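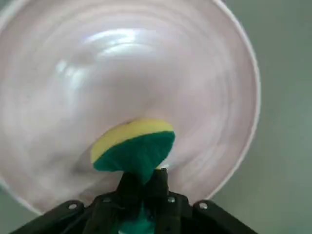

管理組合 > 設備部会 > 議事録 > 7月定例会

設備部会 7月定例会 議事録
議題:低圧幹線および分岐回路の更新計画

コメント 2件 シェア 10件

日時:7月 金曜日 15時開会
場所:Kultelach棟 会議室
出席:Solveig Granström(議長)、Tien-fu Sin(電気主任)、Olga Garcia(入居者代表)、Vidar Wikström(Grirkura 設計担当)
欠席:Fiorella Messina(委任状提出済み)
記録:Olga Garcia

1. 前回議事録の確認

前回議事録のうち「分電盤更新」の記載を「分電盤内主幹遮断器の更新」に訂正する。筐体は更新対象に含まない。ほかに異議なく、訂正のうえ承認した。

継続事項であった竣工図の電子化について、Sinより完了の報告があった。単線結線図は読み取り済み。弱電系統図のうち地階分に判読困難な箇所が残るため、現地照合の対象に加える。

2. 既設設備の現況

Sinより、配布資料に基づき現況を報告。

既設の低圧幹線は2006年の改修時に敷設されたもので、電気室からEPSを経由して各階分電盤に至る。分岐回路は全棟で112回路。うち用途表示と実負荷が一致しない回路が各階に見られる。原因は間仕切り変更時の表示未更新であり、配線自体の誤接続は確認されていない。

絶縁抵抗測定の結果、基準を下回る回路はなかった。ただし地階ポンプ室系統の値は前年より低下している。測定時の湿度が記録されておらず、経年劣化と測定条件の差を区別できない。次回から温度と湿度を測定票に併記する。

幹線の電流は、東側系統で昼食時間帯に最大となる。給湯室の電熱負荷が同一相に集中していることが主因で、相間の不平衡が中性線電流を押し上げている。Granströmより、負荷の移設だけで解消できるかとの質問があった。Sinは、相の振り替えは盤内で施工可能だが、中性線端子の温度を確認してから順序を決めたいと回答した。

3. 主幹遮断器の更新

Wikströmより設計案の説明。

更新後の階別主幹は定格60Aとする。上位の幹線保護との選択協調は、短絡領域を含めて成立する見込み。計算書は上位遮断器の動作特性を現行設定のまま入力したものであり、設定変更を行う場合は再計算を要する。

漏電保護は主幹一括を取りやめ、分岐ごとに設ける。現行方式では一つの回路の地絡で階全体が停電し、復旧時の切り分けに時間を要する。分岐化に伴い盤内の占有幅が増えるため、予備スペースは現行より減る。Garciaより、予備が減ることで入居者の増設要望に応じられなくなるおそれがあるとの指摘があり、盤ごとの残数を一覧にして次回提示することとした。

機種はBunder型を第一候補とする。代替機種との比較では、端子配列が既設母線に合うため渡り導体の製作が不要になる点を評価した。納期は未確定。

4. 給湯室および共用作業台の電源

給湯室の壁面コンセントは専用回路とし、共用作業台の床コンセントとは系統を分ける。現行は同一回路であり、電気ポットの使用中に作業台側の電圧が低下する。作業台側には接地極付きのものを採用し、抜け止め形は用途を確認のうえ個別に判断する。

照明回路との混在は全階で解消する。非常照明への影響はない。

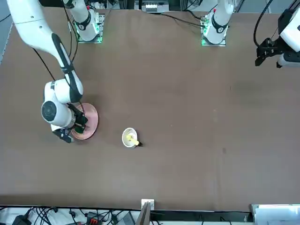

写真2 茶色の天板とピンクの丸皿

食器や水を使う場所に隣接する床コンセントの扱いについて協議した。Sinは、蓋付きの床コンセントでも蓋を開けて使用している間は浸入保護が期待できず、位置の変更が優先であるとした。Wikströmは、床下配線の余長が足りる範囲であれば位置変更は軽微な作業で済むが、床下で接続点を増やす案には反対すると述べた。審議の結果、次のとおりとした。

・水栓に近い床コンセントは廃止し、壁面または柱面へ移す。
・廃止箇所の配線は床下に残置せず、上流の接続点まで撤去する。
・残置せざるを得ない場合は端末を絶縁処理し、図面に記載する。

5. 露出配線の整理

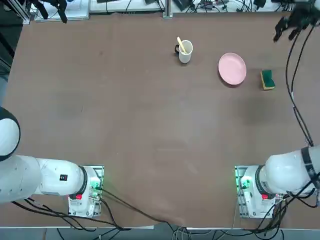
露出配線の整理基準は、固定配線と機器付属のコードを区別して定める。固定配線は電線管または線ぴに収め、支持間隔を図面に明記する。機器付属のコードは設備部会の管理外であるが、配線経路については共用部の使用細則で制限できる。写真のように、黒いケーブルの束がたわみを持って天板の上を延びる引き回しは、細則案では「机上露出」に分類する。机上露出は禁止しない。ただし、天板の縁を越えて床に達する場合は縁部に保護材を設け、通路を横断させないことを条件とする。通路横断が避けられない配置であれば、電源位置の変更を先に申請する。

Garciaより、束線の扱いについて質問があった。Sinの回答は次のとおり。電源線と信号線は可能な範囲で離隔し、交差は直角とする。コイル状に巻いた余長の上に物を置かない。束線材は締め付けの強いものを避け、点検時に外せるものを用いる。以上は細則の本文に入れず、別紙の施工要領に記載する。

床面の仮設モールは、常設とみなされる期間の定義がないまま使われている。定義案を次回までにSinが作成する。

6. 回路表示と図面管理

回路番号は階、盤、分岐の順に付番する。旧番号は更新工事の完了まで併記し、完了後に撤去する。盤扉裏の一覧表は印刷物とし、手書きの追記があった場合は点検時に回収して原本へ反映する。

図面の原本は電子データとし、版の管理をGrirkuraから管理組合へ移す。移管にはGautamの台帳機能を用いる。Wikströmより、現在のファイルは層の名称が統一されておらず、そのまま移すと検索に支障があるとの説明があった。層名の対応表をGrirkuraが作成し、Sinが確認する。

7. 停電作業の計画

停電は階単位で実施する。全館停電は上位遮断器の動作確認時のみとし、昇降機の保守と同日に調整する。地階排水ポンプは仮設電源へ切り替え、切り替え中も水位警報を有効に保つ。

入居者への通知文案は承認した。文中の「瞬断」は「短時間の停電」に改める。冷蔵設備を持つ区画には個別に連絡し、復電後の確認を各自で行うよう求める。

復電手順は、主幹投入前に全分岐を開放し、絶縁抵抗を確認してから順次投入する。相の振り替えを行った盤では、三相機器の回転方向を必ず確認する。

8. 費用区分

主幹および共用部の分岐更新は修繕積立金から支出する。専有部の増設回路は申請者負担とし、盤内の機器も負担範囲に含む。Messinaから書面で、用途表示の是正費用を専有部の負担とすることに反対する旨の意見があった。表示の不一致は過去の工事記録が引き継がれなかったことによるもので、現入居者に責はないとする内容である。出席者全員が同意し、共用費用とした。

9. 決定事項

・主幹遮断器の定格および漏電保護の分岐化を承認。
・給湯室と作業台の系統分離を承認。
・露出配線の分類案を承認。仮設モールの定義は継続審議。
・機種の決定は納期の回答後とする。

10. 宿題

Sin:中性線端子の温度測定、仮設モールの定義案、測定票様式の改訂
Wikström:盤別の予備残数一覧、層名の対応表、納期の照会
Garcia:通知文の修正と配布先の確認
Granström:昇降機保守会社との日程調整

次回は8月に開催する。議案の提出は開催の前週までに書面で行う。

以上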